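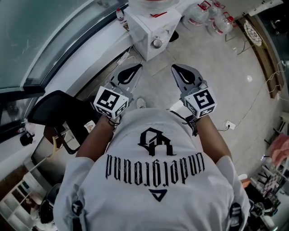

**Minutes of the general meeting, Hevenari Community Garden**

May 28, 2025, in the hall kitchen, start 6:40 pm

Minutes taken by: Nhung Vũ

Present: 27 members, as signed in the book. Apologies were received from the plot holders of the lower terrace, who are sharing one car and had a flat tyre.

**1. Minutes of the previous meeting**

The minutes were read and accepted with one correction. In item 4 it was written that the compost bays would be "removed". The correct word is "moved". I am sorry for this mistake, I understand it caused some phone calls.

**2. Water**

The water bill for the last quarter was $248, which is higher than the same quarter last year. Members discussed the reason. One opinion was that the tap near the eastern fence does not close fully and is dripping during the night. Another opinion was that the dry autumn is enough to explain it, and that everybody has watered more.

It was agreed to change the washer in the eastern tap before any other step. If the next bill is still high, we will ask the council for a check of the meter.

A second rainwater tank was also discussed. Two quotes were on the table. Gutent offers a 1000 litre slimline tank with fittings and delivery to the gate, but the members must prepare the base. Usano offers a larger round tank and would prepare the base too, but the price is nearly double, and the round shape would take the place where the wheelbarrows are now standing.

Moved: that we accept the quote of Gutent, on the condition that the colour is one of the greens. Seconded. Carried, with three against. Those against asked that it be recorded that they are in favour of a tank and would have preferred to wait for a third quote.

**3. Plots and waiting list**

All 53 plots are rented. Plot 19 and the half plot beside the lemon tree have not been worked since the summer and the kikuyu is growing through to the neighbours. The first letter was already sent to both holders. According to our rules a second letter must follow, and after four weeks without answer the plot is offered to the next person on the list. The second letters will be sent this week.

A question was asked if a plot holder who is ill for a long time can keep the plot. The rules do not say anything about it. After discussion the meeting agreed that a holder who is ill or has a new baby may name another person to look after the plot for up to one year, and pays the normal rent. The wording will be brought to the next meeting. I was asked to prepare it and I would be grateful if a person with better legal English will read it first.

**4. Compost**

The new place for the bays, behind the shed, was walked and measured. It has more shade and the truck can reach it. The moving will take place on the next working morning. Please bring a fork if you own one. The garden has only four and one of them has a loose handle.

Members are again reminded that the following do not go into the bays:

- citrus in large amounts
- cooked food, meat and dairy
- tea bags of the plastic kind
- diseased tomato plants, these go in the red bin

A member asked about bread. Bread attracts rats, so no bread.

**5. Thân bed**

The bed by the entrance, which we call the Thân bed after the family who dug it, is now in its second winter with Vietnamese herbs. The perilla has finished and left a lot of seed. The lemongrass is doing well and was divided. Divisions are in pots beside the shed, take one per household, and leave the pot when you are finished with it.

It was suggested to put small labels with the name of each herb in Vietnamese and English, as visitors are pulling out the rice paddy herb as a weed. Agreed. Up to $40 may be spent on labels and a marker that does not fade.

**6. Open day in October**

The open day went well last year but the sausage sizzle ran out of onions and bread before noon. This year we will order more of both, and have a vegetarian choice on a separate hotplate. The school has asked to bring two classes. The meeting was happy with this, if the teachers stay with the children near the pond.

There was a longer discussion about the seedling stall, whether the money should go to the general account as now, or to a fund for the new shed roof. The vote was not taken. It will be item 1 of the next meeting.

**7. Other business**

a) The padlock on the gate is stiff. Please use graphite powder and no cooking oil.

b) A blue enamel teapot and one child's gumboot (left, size 11) are in the lost property box.

c) A member complained about a radio in the early morning. The meeting asked all members to use headphones before 9 am, or low volume.

d) The key of the mower shed is missing from its hook again. Whoever has it, please bring it back, no questions will be asked.

e) The passionfruit on the north fence belongs to everyone, but please pick only the ones which have fallen.

**Actions**

| What | Who | When |
|---|---|---|
| Washer for eastern tap | Water group | Next working morning |
| Confirm order with Gutent | Water group | This week |
| Second letters, two plots | Nhung Vũ | This week |
| Draft wording on illness and new baby | Nhung Vũ | Next meeting |
| Labels for Thân bed | Herb group | Before spring |
| Answer to the school | Open day group | End of term |

The meeting closed at 8:15 pm. Tea and a pumpkin cake were served, and the recipe is pinned on the noticeboard.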